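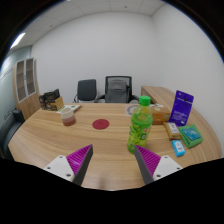
Lilley asked whether drinks are allowed on the big table at all, having been told something different in another building. They are. The answers below cover drinks, cups, coasters and leftovers in the Stusitz meeting rooms.

WHAT CAN I DRINK IN THE MEETING ROOM?

Anything non-alcoholic. Bottles with a screw cap are easiest, as the cap can go back on between sips. Hot drinks are fine in a mug or a paper cup. Cans are allowed, but please don't leave half-full ones on the table when you go.

DO I HAVE TO USE A COASTER?

For mugs and cups, yes. The table is light wood and hot mugs leave pale rings that take a lot of work to get out. Any flat mat will do. Spare ones are kept in the drawer under the kettle.

Cold bottles straight from the fridge should be wiped first and then put on a coaster too. A bottle at room temperature can stand on the bare wood.

WHERE SHOULD I PUT MY DRINK?

Away from the curved edge, where sleeves and bags catch things as people walk past. If you have papers out, keep the drink on the other side of you.

CAN I KEEP A BOTTLE IN THE FRIDGE?

Yes. The door shelf takes 510 ml bottles standing up. The 600 ml size is too tall for the door and has to go on the bottom shelf - please lay it down only if it has not been opened. Write your name on the label or the cap. Anything without a name is cleared out at the end of the month.

HOW DO I TELL MY BOTTLE FROM SOMEBODY ELSE'S?

Green tea and fruit drinks get mixed up most, as a lot of them come with the same colour of cap. Look at the label before you open one. If you have picked up the wrong one by mistake and opened it, replace it with the same kind.

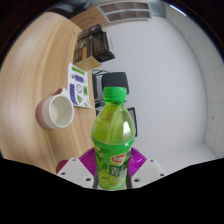 ARE THE MUGS FOR EVERYONE?

The ones on the kitchen shelf are. Mugs on the hooks belong to people who work here every day, so leave those alone. Wash your mug when you are finished and put it back upside down on the rack. Don't leave it on the meeting room table for the next group.

CAN WE BRING FOOD?

Snacks and biscuits, yes. Hot meals should be eaten in the kitchen. If you bring something in boxes to share, put it at one end of the table and leave the middle clear. Small card trays can be used for sweets and wrapped biscuits, and they fold flat for recycling afterwards.

WHAT ABOUT LEFTOVERS?

Sealed packets can go on the shelf beside the fridge for anyone to take. Open packets should go home with you or in the bin. The shelf in the Adia room is for stationery only.

I HAVE SPILT SOMETHING. WHAT SHOULD I DO?

Blot it straight away with paper towel, then go over the place with a damp cloth and dry it. Don't use the kitchen spray, as it takes the finish off the wood. Sweet drinks leave a sticky patch even when the table looks clean, so wipe twice. If it has gone down the join between the table sections, tell the front desk the same day.

WHICH BIN DO BOTTLES GO IN?

Plastic bottles go in the blue bin by the door. Empty them in the sink first and put the cap back on. Paper cups do not go in with the paper - they have a separate tube next to the sink. Card boxes should be flattened and left behind the kitchen door.

WHEN DOES THE TABLE NEED TO BE CLEAR?

By the end of your booking. The rooms are wiped down at 9 in the morning and again at 11, and anything left on the tables is moved to the kitchen counter. The Lencho room is done in the morning only, so groups there should wipe the table themselves before they go.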